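Working name of this set: **Skondar Toy Sorting**, version 3. If you have version 2 on your disk, please delete it before you unpack this one. The folder names are the same but the category lists are different, and the two do not mix well.

Maintained by Danish Awan. Questions and corrections are welcome, see the last part of this file.

## What it is

Skondar is a set of short written records and still pictures about one simple household activity: taking small toys out of a shared tray and putting them into colored boxes. Every record covers one tray, from the moment it is filled until the person responsible says the sorting is finished.

I started the set when I worked on storage for play corners at Usance. We had many opinions about how toys should be grouped and very little written down. Some colleagues wanted to sort by color, some by material, and one wanted only "soft" and "not soft". I wanted to see what happens when the same toys are sorted under different rules, and how often a toy fits none of them.

The set has 1,740 tray records. There are 3,080 item notes, which is less than you may expect, because an item gets a note only when its placement was not obvious. A red ball under a color rule needs no note. A ball with a pattern on it often needs one.

## Contents of the folder

```
skondar/
 README.md
 trays.csv one row per tray record
 item_notes.csv one row per item note
 rules/ the sorting rules, plain text
 stills/ pictures, JPEG
 vocab.txt allowed item words
 changes.txt
```

The rules folder contains 11 files. Each file is one rule, written in the same words that were used on the day. I did not correct the language in them, also where I would write it differently now. If a rule is unclear to you, it was probably unclear to the people sorting too, and this is part of the record.

## Columns in trays.csv

| Column | Meaning |
|---|---|
| `tray_id` | Number of the tray record, never reused |
| `rule` | Name of the rule file, without the ending |
| `layout` | `stack`, `row` or `apart`, see below |
| `start_state` | `full`, `part` or `unknown` |
| `cloth` | `yes` if a cloth is in the tray at the start |
| `still` | File name of the picture, empty if there is none |
| `remark` | Free text, mostly short |

`layout` describes the boxes. In `stack` they are placed close together in one line with the sides touching. In `row` there is a gap between them. In `apart` they stand on different places of the table. I know that `stack` is not the best word, as many readers think of a tower. I kept it because it is used in every remark from the first version and I was afraid to break things.

`start_state` was added in version 3. For old records I filled it in from the pictures, and I wrote `unknown` when I had any doubt. Please don't treat `unknown` as a third kind of tray.

## Columns in item_notes.csv

| Column | Meaning |
|---|---|
| `tray_id` | Same number as in trays.csv |
| `item` | One word or short phrase from vocab.txt |
| `surface` | `plush`, `knit`, `fuzzy`, `rubber`, `hard`, `bag`, `other` |
| `main_color` | One color, or `mixed` |
| `placed` | Color of the box, or `left` if it stayed in the tray |
| `note` | Why the placement was not obvious |

There can be several notes for the same item in the same tray. This happens when two people disagreed, and I kept both.

## How the items are named

Naming took more of my time than all other work on the set. The same toy was called "monster", "fluffy" and "the green one" by three people in one afternoon. The present vocabulary follows these habits:

- The shape comes first if it is clear: *ball*, *cube*, *ring*.
- An animal name is used only when the animal is easy to recognize. *Duck* is allowed. If you are not sure whether it is a dog or a bear, write *plush toy*.
- *Squishy toy* is used for soft toys with spikes, bumps or similar. The material is not recorded, because it can't be known by looking.
- *Figure* is for small hard characters. In version 1 this word was also used for soft ones – I have changed these where I found them.
- A toy still in its wrapping is *packaged item*, and nothing more. Do not guess what is inside.
- Containers that are themselves in the tray, such as a clear round one, are *small container*. They are sorted like toys.
- A cloth is written in the `cloth` column of trays.csv. It gets an item note only if somebody put it in a box.

For colors we use the everyday names. Two colors of similar size give `mixed`. A white ball with a blue pattern is `mixed`, and a gray ball with a gray pattern is `gray`. I am less sure about the case of white with very thin lines, and there you will find both solutions in the data.

## The boxes

The sorting boxes are cubes with a round opening in the top. In most records there are three: yellow, blue and pink. All of them are pale, and under a warm lamp the yellow one can look almost white in a picture, so please trust the column and not the pixel values.

The opening is smaller than the top face. This matters for the large plush toys, which some people pushed in and others refused to push. When the toy was left in the tray for this reason, the note says `too big`.

The order of the boxes is not fixed. I recorded it in `remark`, going from the far side of the table to the near side.

## The tray

We use one metal tray for everything. It is rectangular and has a silver rim. It was filled by hand without a plan, except that all items had to lie inside the rim. Items may touch each other and may be partly covered. In trays with a cloth, the cloth was put in together with the toys, and it could be flat, folded or draped over them.

It is common that a person first lifts the cloth to see what is under it. We did not count this as a sorting step.

The number of items changes from tray to tray. The largest tray had 19 and was not pleasant to sort. After that I asked Chaudhry, who prepared most of the trays, to stop before the toys begin to lie on top of each other. Most of the time this was respected.

## A typical record

Record 612 is a good one to look at first. It has the layout `stack`, the cloth is `yes`, and the tray holds a good mixture of surfaces: plush, fuzzy, rubber and others. The rule is `by_color_nearest`, which says that every item goes to the box with the closest color, and that an item with no close color stays in the tray.

The rubber duck is yellow and needs no note. The red ball has a note, because one person considered pink as close to red and another did not. The purple squishy toy has two notes, one for blue and one for pink. The confetti-patterned bag is `mixed` and was marked `left`. For the green fuzzy toy with the googly eyes the note says only "no green box", and I have nothing to add to this.

The cream cloth was discussed as a candidate for yellow. In the end we gave it no note. 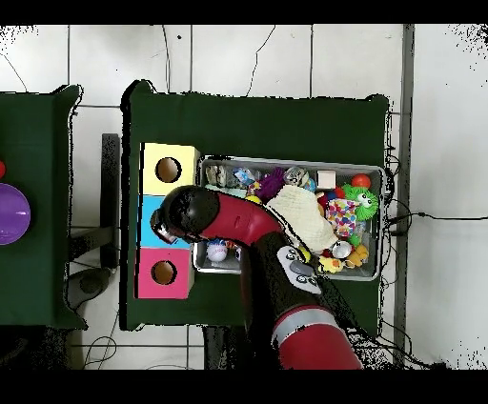
## Known problems

1. **Repeated toys.** The same toys return in many trays. If you split the set into parts for your own work, do it by rule and not by record.
2. **Items beside the tray.** Sometimes there are small things on another table, for example a bowl. They do not belong to the tray and have no notes. In version 2 a few of them were noted by mistake.
3. **Hidden items.** The notes were made with the tray in front of us, so they can mention an item that you can't find in the still. This is most common with `cloth` = `yes`.
4. **One view.** Each record has at most one still. Do not use it to judge the size of the toys.
5. **My English.** The early remarks were written quickly. "Let" sometimes means "left". I correct them when I see them.

## What it can be used for

The set is good for comparing sorting rules, for testing a list of item names, or for teaching people how to write a clear category description. Bralberg used the rules folder alone, without the pictures, to rewrite the labels for their play shelves, and I found this a sensible use.

It should not be used to say how children sort toys. All sorting in this set was done by adults who had read a rule. It also says nothing about which toys are safe for which age.

## Changes since version 2

- Added `start_state`.
- Joined *soft ball* and *ball* into *ball*. The difference is still visible in `surface`.
- Removed records where the rule was changed in the middle.
- *Cube* is now used only for items in the tray. The sorting boxes are always *box*.
- Fixed the spelling of "gray" in all files. Both spellings were present before, and a search found only half of the rows.

## Corrections

If you find a mistake, please send me the `tray_id`, the column and what you think it should be. One line is enough. For naming questions it helps me to know which words from vocab.txt you considered before you chose. I go through the messages once in a month, and the next round of corrections is planned for April.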